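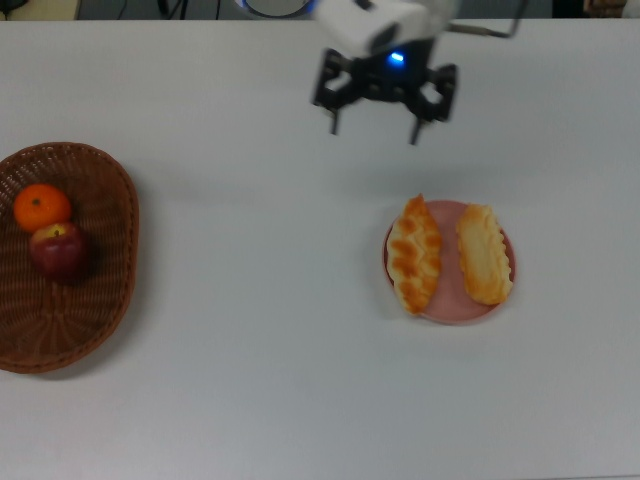
Serving table, Skuda break room: fruit basket and pastry plate

Food area check, July
Checked by: Imke Weidemann
Start: 8:15

Tabletop clear around food — OK.

Basket weave, loose or broken strands — OK at the rim. Underside still to be checked, lift it out next time.

Fruit, bruises or mold — OK. Apple and the orange fruit both turned over by hand. Wash before setting out, see item 4.

Plate, chips or cracks — OK. Pink one stays in use.

Pastries covered — NO. Two out on the plate with no cover. Arne Schwerdtfeger to bring the dome from Terkusley.

Allergen card — MISSING. Print a new one.

Fridge log — filled in, one initial unreadable.

Recheck cover and card at 10:30.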